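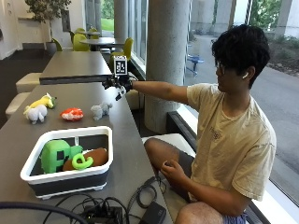

Soft toys and the folding bin, long grey table.

Flestlow Soft Toy Tidying Set: README

Last edited 1 March 2024 by Jagadeesh Pai

What this is

A collection of short recordings of people putting soft toys into a bin and taking them out again, with a table of labels to go with them. There are 2,202 recordings in the current release. The earlier release, from December, had fewer and worse ones and I would ask you to stop using it.

I took over the labels after they had been written. I did not choose the task, and I have doubts about how much it tells anyone about tidying. Please read the section on doubts before you quote a number from this set.

The things

The toys were bought to be different from each other in shape and colour. Whether they are different enough is another matter. Those in the picture at the top include:

banana: yellow, with a pale peeled part and a dark green tip
round_grey: light grey and white, rounded, short stubby limbs
red_oval: red-orange and white, white patches along the side
small_grey: fuzzy, grey, stands on short legs
green_block: bright green and blocky, with black square facial markings

The label names are plain on purpose. The first list used character names and animal names, and two labellers could look at the same toy and call it a seal and a hamster. "round_grey" is dull but it can be checked. If you know what green_block is meant to be, good for you, the label stays as it is.

The bin is the collapsible sort with a thick white rim, dark grey sides and a white base on small feet. It is entered as "bin" everywhere. Some older rows say "basket" or "crate". They mean the same bin.

The activity

Each recording has one instruction. There are 4 of them:

put_all: every toy goes from the table into the bin
take_all: every toy comes out of the bin on to the table
put_one: the named toy goes in, the others are left alone
swap: one toy goes in and a different one comes out

People were seated at the table and told to work at their own speed. They were not told how to lay the toys out. A row turned up far more often than I would have liked, presumably because a long table invites one, and a model that has only seen rows may not have learnt much about piles.

Overlaps were left as they fell. The banana is the usual culprit. It is long, it curves, and other toys end up against it, so "on the table" for the banana often means "on the table and touching something". The column called touching is meant to record this. It was filled in by hand and I found 135 rows where I disagreed with it. Those rows are corrected. I have not read every other row with the same care.

Files

recordings: one folder per instruction
labels.csv: one row per toy per recording
bad_rows.csv: rows withdrawn, with a reason where one was given
checks: my notes for the 600 recordings I watched in full

Columns in labels.csv: recording, instruction, toy, start_place, end_place, touching, checked. The last is "yes" only if I watched the recording myself. A blank means no, it does not mean probably.

Doubts

Soft toys are forgiving. They squash, they don't roll far and they don't break when dropped. I would not carry any result from here over to mugs, or even to wooden blocks, without trying it first.

"In the bin" is less clear than it sounds. A toy resting on the rim was counted as in by one labeller and out by another. Current rule: if any part of it touches the table, it is out. The rule came late and has been applied only to checked rows.

A finished put_all is called tidy in the old notes. All it means is that the toys are in the bin. A heap with the banana sticking out of the top counts the same as a neat one.

The Chowdary split, which some of you have asked for, keeps all green_block recordings for testing. I have left it out. It makes scores look impressive, and the toy's colour is so easy to pick out that I don't think it tests what it claims to.

Use

Free for teaching and research. Say which release you used and whether you kept the unchecked rows. Corrections are welcome, with the recording name and the row. "Some labels look wrong" is true and I can't do anything with it.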